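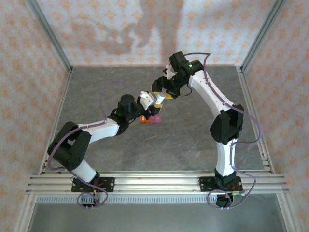 Llevaba desde el invierno dándole vueltas a lo de montar una celda con dos brazos en el taller y al final he caído. Me he comprado el kit doble de Litance, lo he pagado de mi bolsillo y lo he usado lo suficiente como para tener opinión, así que vamos a ello. Aviso de que me voy a enrollar con el dinero, que es de lo que menos se habla en las reseñas de robots y lo que a mí más me quitaba el sueño.

Mi presupuesto inicial eran 800 euros. Qué risa me da ahora. Con eso miré primero el Kamata, que es más barato y tiene muy buena pinta en la web, pero viene un solo brazo y sin controladora (lo pone, sí, en letra pequeña y al final de la ficha). En cuanto le sumas la controladora, la fuente y el segundo brazo te plantas muy cerca del Litance, y encima con el cableado por tu cuenta. Así que me fui al doble: 1416 euros en Clorkus, con los portes incluidos. Me dolió, no os voy a engañar.

¿Qué te dan por eso? Dos brazos, sus placas de montaje, la controladora, los cables y un manual que parece traducido con prisas. Lo que no te dan es dónde atornillarlo todo. Yo he puesto los brazos sobre perfiles de aluminio de Edness en el borde delantero de la mesa y es de lo que más contento estoy: si me equivoco con la separación, aflojo, muevo la placa y vuelvo a apretar. Si estáis haciendo números, meted la perfilería en la hoja de cálculo desde el primer día, con sus escuadras y sus tuercas, que las tuercas se venden aparte y siempre faltan.

El montaje mecánico es agradecido. Los cables, no tanto. Hay que dejarles holgura para que el brazo gire a gusto, y esa holgura luego cuelga por todas partes y se engancha con lo que pilla. Me gasté unos 40 euros en bridas, velcro y un par de alargadores, y todavía no me gusta cómo ha quedado. Si Litance sacara una guía de cable decente, se la compraba mañana.

En cuanto a las pinzas, aquí va mi consejo: pensad antes en qué vais a coger. Yo empecé con bloques de colores pequeños, como todo el mundo, y luego me pasé a cosas de casa, que es donde de verdad se ve lo que has comprado. Un bloque es muy noble, perdona casi todo. Un pastillero semanal es otra historia – plástico brillante, las tapas con su bisagra y unos compartimentos pegados a otros que te obligan a decidir por dónde entras.
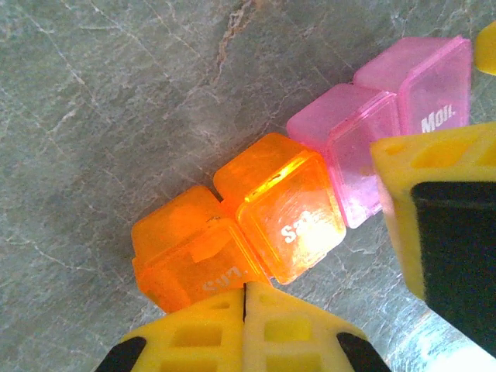

El pastillero junto a los dedos amarillos de la pinza.

Los recambios de dedos hay que presupuestarlos también. Las almohadillas son un consumible, por mucho que el vendedor las ponga en la sección de accesorios, y yo pediría un juego extra con la primera compra para no pagar portes dos veces. Lo mismo con la cámara de muñeca: en la ficha aparece como opcional, pero para trabajar con objetos así yo no me la ahorraría. Con una cámara fija solamente, los propios brazos te tapan media mesa justo cuando se acercan a lo interesante. Con la de muñeca ves los dedos y lo que hay entre ellos, y con eso ya se puede trabajar (los brillos del plástico no te los quita nadie, ojo, y ahí ayuda más mover una lámpara que cambiar de cámara).

Y otra partida que se olvida, el atrezo. Suena a tontería, pero pastilleros, botes, bloques y demás van sumando. Yo compro cosas baratas y variadas, de tamaños que quepan entre los dedos abiertos, y mido antes. El bote blanco de pastillas, por ejemplo, lo pongo tumbado para practicar y de pie cuando quiero ir a lo fácil. 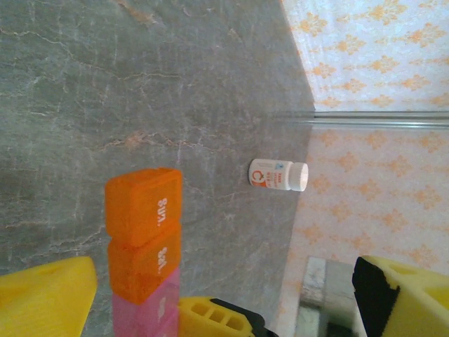 Por correo me escribió alguien que está planificando una compra para un taller de formación, y me decía que con ese dinero prefería un solo brazo bueno y guardar el resto para repuestos, porque en su experiencia el segundo se pasa los primeros meses parado. Pues mira, no le falta razón. Si vas a empezar de cero, con un brazo tienes entretenimiento de sobra. Yo quería los dos porque lo mío son tareas en las que uno sujeta y el otro manipula, y comprar el segundo suelto en Clorkus sale más caro que el kit doble.

Lo malo del Litance, resumido: el manual, los cables y un soporte técnico que tarda. Lo bueno: está todo en la misma caja, las placas encajan a la primera y la controladora lleva los dos brazos sin pelearte con nada. ¿Lo volvería a comprar? Sí, pero con el presupuesto bien hecho y sin la fantasía aquella del principio.

En junio quiero cambiar la perfilería del fondo y probar otro juego de dedos. Ya os contaré lo que me ha costado, céntimo a céntimo.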